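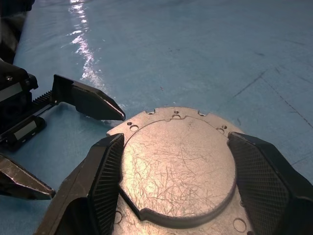
The cover plates from the Londel pump job are the subject this week, and mostly the question of how much of the scratching on the raised faces we are going to take off. I had them down as needing a full refinish, but I've gone back on that. The disc on this one is scratched all over, a dense web of fine lines going every which way, brighter toward the upper middle where the light gets on it, and I don't see one deep gouge in the bunch. The thin stepped rim around it is the part to protect. On the lower left the rim goes to a flattened, angled edge, and that is the place where a careless pass with the pad would round things over. The three half-round notches along the top edge should be left as they are, burrs excepted.

Plan for the plates:

Degrease first, then rinse, then let them stand on the rack overnight. No compressed air in the small holes until the grease is out of them.

Gray pad by hand on the disc face, straight strokes, one direction only. Stop at the rim. Tape over the rim if your hand isn't steady in the afternoon (mine isn't).

Check flatness on the granite before and after. Write both numbers on the tag, even if they are the same number.

Holes get a pin check and nothing else. The two in the upper left corner are different sizes, one tiny and one a bit larger, so don't go in with one pin and force it. The upper right has three close together. The drawing we have from Londel shows those corners differently and I've written to ask which revision these came off. Until they answer, no drilling, no reaming, no "cleaning up" of any hole.

There are 29 plates in the lot. Tag numbers start at 2206 and run up from there. The tags are wired through the larger hole at the lower right, beside the disc. Please don't move a tag to another hole to make the plate sit better. I spent most of a morning in August sorting out a lot where that had been done.

Flanges next. These are the round ones for Tikov, shipped to us by way of Stustville, and they came in the same crate as the plates, which I was not happy about. Somebody at the other end had put paper between them and the paper had soaked through with oil. Raised outer ring with the small holes in it, recessed center. The recess holds everything - grit, oil, bits of packing paper - and it has to be wiped out before the flange is turned face down on anything. I'd like us to get into the habit of tipping them over a tray first.

For handling, pick them up by the rim. Thumbs stay off the ring face once it has been cleaned. Lay them flat on the blue mat, never on edge against the back, and keep them toward the middle.

About the mat itself. It is scuffed and there are thin dark streaks on it in several places. I tried the citrus cleaner on a corner and got a little off, then tried again and got no more. I've left it. The padding is still good and I would sooner have a marked mat than a hard bench under a cleaned face. If anyone wants to order a replacement, Niazi quoted us on a roll last time and the sheet is in the red folder. The yellow tape stays where it is. If it lifts, press it down, and if it won't go down, cut new tape to the same line.

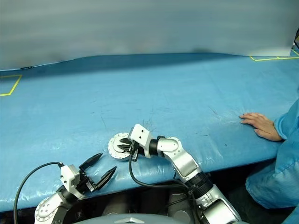
Note left on the entry at 4:20 asks whether the flanges really need the same one-way strokes as the plates, given that the ring is round and the old Tikov sheet called for going around with the pad. Also wants to know if the tray could be the shallow one from the wash sink, as the deep one is a nuisance to reach into.

Answer to the first: no, follow the Tikov sheet for the flanges, around the ring and not across it. The straight strokes are for the plates only. I should have put that in when I wrote the list and I've penciled it on the card at the bench. On the tray, the shallow one is fine if it gets wiped between parts.

First 4 plates are degreased and on the rack. Target is 20 by the end of the week if the gray pads hold out. We are down to the last open box, so a new one needs to go on the Niazi order with the gloves.

Still open: drawing revision from Londel, and separate crates for the return trip.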